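Subject: Re: [autobudget] Hand-held grippers, the Kaneck quote and what we can put off
From: Homa Mahmoudi
Date: 18 March 2023
To: the list

Elvira Villca wrote:

> Hello all,
>
> Following Thursday's call, this is where I think we stand on the equipment
> request. Kaneck have quoted for the two-arm cell, with fitting and a year of
> support. They would like an answer while the price holds. Lornix will sell us
> hand-held grippers in pairs, and Mercedes wants four pairs so that two teams
> can record at once and we still have spares.
>
> My own view is that we should order both together. The grippers are cheap next
> to the arms, the recordings will be ready when the arms turn up, and we only go
> through purchasing once. If we split it, we risk losing the arms to next
> year's budget altogether.
>
> I'd also like to add the storage server, as 200 hours of video from several
> cameras will not fit on what we have.
>
> Any objections by Wednesday please, otherwise I'll send the form up.
>
> Elvira

Elvira, all,

Yes, objections. Sorry.

I'll start with the bit I agree with. The hand-held grippers are worth having. I was doubtful in December and said so on this list, and I've come round part of the way. People pick them up quickly, they don't need a fenced area, and if one breaks we've lost a gripper and a morning. Fathima had new starters recording by lunchtime on their first day. I can't think of anything else we've bought that went that smoothly.

What I can't follow is the jump from there to the arms. The argument in your mail, if I've read it properly, is that we should buy the cell now so the recordings have somewhere to go. But we have no idea yet how many of the recordings are any good. Maribel went through the last batch and kept 143 clips out of 2,137. I know the first weeks were always going to be rough, and I know she was strict. Even so, if you doubled that and doubled it again I still wouldn't want to sign for two arms on the strength of it.

Then there's the quote itself. I've read it twice and I have questions for Kaneck that I'd like answered in writing before any form goes anywhere:

- Does "fitting" cover the floor? We had this with the Plastel bench, where fitting meant a man with a trolley.
- Who pays for the safety inspection, and who books it?
- Is the support year counted from delivery or from the day it first runs? With our electrician those could be months apart.
- Will they mount the finger pads we record with, or are we expected to use theirs? If it's theirs, I'd like somebody to explain what the recordings are for.

That last one matters most to me. The sales pitch for the hand-held kit is that what the hand does, the arm can copy. Fine, but only if the fingers match. Mercedes asked Guzmán about making adaptor plates and they said it could be done, without a price. "Could be done" is not a line in a budget.

On four pairs from Lornix: why four? Two teams need two pairs. One more pair as a spare I would accept. Pads wear out, but you can buy pads separately, and I'd sooner have a box of those in the cupboard than a whole extra pair sitting on a shelf looking like progress. Also please ask whether the camera modules are sold on their own. If a camera goes, I don't want to be told to buy the complete unit again.

The other thing missing from the request is room. The form has a box for "space required" and the draft says "existing". I'd like whoever wrote that to come and stand in it. The hand-held work gets by among the desks and chairs. A fixed cell can't be wheeled aside when we want to use the big screen, and it wants clear floor on all sides. So either we lose desks or we rent, and neither is in the figures. 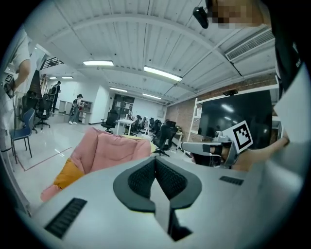

Recording with the hand-held grippers, seen from one of the units. Desks and office chairs further down the room.

As for the server, I'm less bothered, but the sum looks wrong to me. You've put 200 hours, and that is everything we might record with nothing thrown away. If we keep the rejects for a month and then delete them, nearly half that would do. Fathima has disks that are 82 per cent empty - she offered them to the list before and I don't think anyone replied. Can we fill those first?

So what I'd propose:

1. Order three pairs from Lornix now, with spare pads. I'll back that without any fuss.
2. Run recording for a fixed period and have Maribel report the share of clips kept, week by week, using the same rules as last time. No loosening them halfway.
3. Get a written price from Guzmán for the plates and written answers from Kaneck.
4. Ask Kaneck whether they'd lend or hire us one arm. If the kit is as good as they say, they should be happy to.
5. Look at the two-arm cell again after that, with the cost of floor space included.

I realise point 5 may push it into next year, and that you think we'll lose it. Perhaps we will. We lost the conveyor that way and I haven't heard anyone ask for it back. An offer that's only good if we hurry makes me want to read it a third time, and I would be surprised if Kaneck's price went up by much the week after it ran out.

Mercedes, if I've got the adaptor plates wrong, please correct me on the list so it's all in one place. Elvira, I'm happy to draft the questions to Kaneck if you send me the contact's address. I can't do Wednesday but I can do any other day, and I'd ask that the form waits until we've had the call.

Homa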